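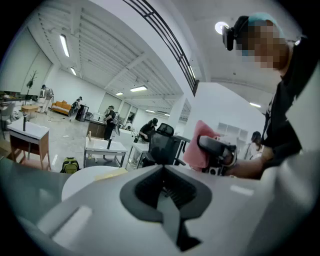 Okay, hi everybody, thanks for coming back after coffee. I'm Ramil Buenaventura, and I've got the slot with the question mark in the title: can a machine do the chores yet?

(pause, let people sit down)

Quick show of hands. Who has a robot vacuum? Who has rescued that vacuum from under a couch this month? Right, same hands.

So my short answer is "some chores, some days," and I'd like to spend most of my time on cloth, since cloth is what I lose sleep over. A cup stays cup-shaped when you pick it up. A towel doesn't! You grab one corner and the other three go wherever they feel like going, and now the thing you planned for is a different thing.

SLIDE: towel numbers
We ran 100 towels through the Tidance folder in May. Same towel size, same table, good light. It folded 60 of them well enough that I'd put them in my own closet. Six ended up on the floor. The rest were what my daughter calls "burritos." Say out loud that these are OUR towels and OUR table, so please don't quote 60 as a number for your house.

Then the slow part. Our longest single fold took 253 seconds. I timed myself at home and I'm not fast either, but come on.

(if they laugh, play the clip at normal speed, don't speed it up)

SLIDE: people doing it by hand
This is the bit I really want to get across. A lot of the learning comes from people. You put a camera on your head, you hold a gripper in your hand, and you do the boring job over and over with the same clumsy fingers the robot is going to have. Try picking up a washcloth like that. You find out pretty quick how much your thumb was doing for you all these years. My forearm was sore for two days and I came away with a lot more sympathy for the machine.

SLIDE: shop floor
Jorkamden story goes here. Keep it short! Bins of identical parts, fine. Wiping down the bench afterward, still a person with a rag. They asked me when that changes and I said I didn't know, and I still don't.

Mention Cukum for the finger pads, they've been great about samples.

What I'd buy today: floors, yes. Moving a bin from A to B, yes. Laundry, only if you like watching.

Leave time for questions. Somebody will ask about dishes. Wet plates are worse than towels, go to the backup slide.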